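Brullia adds pale woodgrain finish to Remex worktop range

New surface joins the range in August, with revised edge sealing and a longer board length

Brullia has extended its Remex range of worktops and table tops with a pale woodgrain finish, to be sold under the name Grakolex. The finish will be offered on all current Remex boards from August and is intended for schools, canteens, offices and rented housing, where surfaces are wiped down several times a day.

Grakolex replaces the light oak effect that has been part of the range since it was first sold. Orders already placed for the older finish will be met from stock. Once that stock has been used, repair pieces will be cut to order for customers who need to match an existing room.

Board construction

Remex boards are made from a dense particle core with a decorative laminate face and a plain balancing sheet on the underside. The balancing sheet keeps the board flat when the humidity of a room changes between seasons. The core is unchanged from the previous version, and existing brackets, legs and fixing plates can be used without alteration.

The main change is at the edge. Earlier boards used an edging strip fixed with a hot-melt adhesive, which could soften when a board was fitted next to an oven or a hot water pipe. The new boards use a reactive adhesive that sets once and does not soften again at normal kitchen temperatures. The joint line is narrower and holds less dirt. Cut-outs for sinks and cable ports must still be sealed on site by the installer.

The standard board is 37 mm thick. A second length has been added to the list at 2192 mm, which allows two boards to be joined end to end along a classroom wall with a single joint. Shorter lengths can be cut at the works or on site with a fine-toothed blade, working from the face side when a hand saw is used and from the underside when a jigsaw is used.

Testing

Sample boards were tested for scratching, staining, steam and dry heat at the Dumitrescu works, where all Remex boards are pressed. The stain test used tea, coffee, mustard, beetroot juice, washing-up liquid and whiteboard ink. Each was left on the surface for 16 hours and then removed with warm water and a soft cloth. Whiteboard ink left a faint mark on the first set of samples. The top layer was changed before production began, and the test was repeated with no mark remaining.

Full test sheets are supplied with each trade sample pack. They list the method used for each test and the batch from which the samples were taken. Results apply to the face of the board only and do not cover site-cut edges.

Care and cleaning

Grakolex surfaces should be cleaned with warm water and a mild detergent, then dried. Scouring powder, wire wool and undiluted bleach will dull the face and should not be used. Hot pans should be placed on a stand. Standing water should be wiped away from joints and cut-outs at the end of each day.

Colour and pattern

The printed pattern is cream and tan. It was drawn with a wide repeat so that neighbouring boards do not show the same figure side by side. The surface has a low sheen to limit glare from ceiling lights and windows. Installers should lay out all boards for a room before fixing and check the direction of the grain, as boards turned end for end can look slightly different in side light.

Fine grain lines run close together in some parts of a pale top and further apart in others, with tan bands between the lighter stretches. 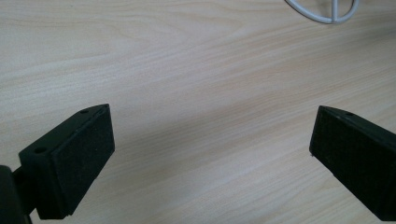

Availability and ordering

Grakolex boards can be ordered from August through existing Remex stockists. Matching edging strip is sold by the roll, and joint sealant is supplied in cream and in clear. Boards are delivered flat on pallets and should be stored flat, indoors, for 2 days before fitting.

The Remex guarantee covers the core, the face and factory-sealed edges. It does not cover damage from unsealed cut-outs or from boards used outdoors.

About Brullia

Brullia makes worktops, table tops and wall panels for public buildings and rented homes. Its ranges are sold through trade stockists and direct to building contractors.

Notes to editors

Remex and Grakolex are trade names of Brullia. Sample packs, fitting instructions and test sheets are available from the Brullia press office on request.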